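From the lab bench: tidying books, two arms at a time

Hello again from the Tristeck corner! July has mostly been about books. Our little bookshelf task sounds dull (pick up a book, stand it on the shelf, repeat) but books are floppy, slippery things and the two arms on the rail have to stay out of each other's way while they deal with them.

We finished with 551 demonstrations, and the question I wanted to answer was how many of those we really need. So I trained the same Furkura policy on 50 of them, then on 400, then on the lot. With 50 the arms reached for the right place and then dithered. With 400 they were far steadier, and the full set added very little on top, which I found a bit annoying after all that teleoperating!

What helped much more was a change to the action chunks. We cut them to 30 steps, and the wobble when both grippers are close together nearly went away. Thin covers are still a pain - the fingers skate across them - and I'd like to try softer pads next.

If you'd like the training notes, they're in the Eren folder under "shelf".
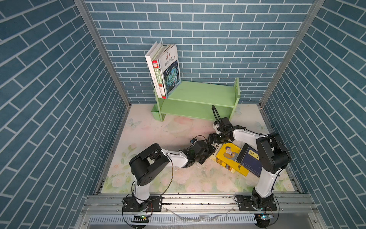
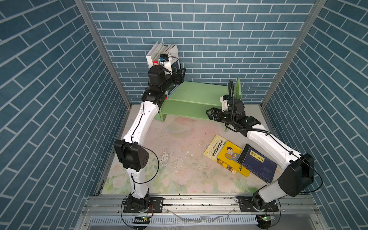 The bookshelf task in our blue-brick workspace, with both arms on the rail and the green shelf at the back.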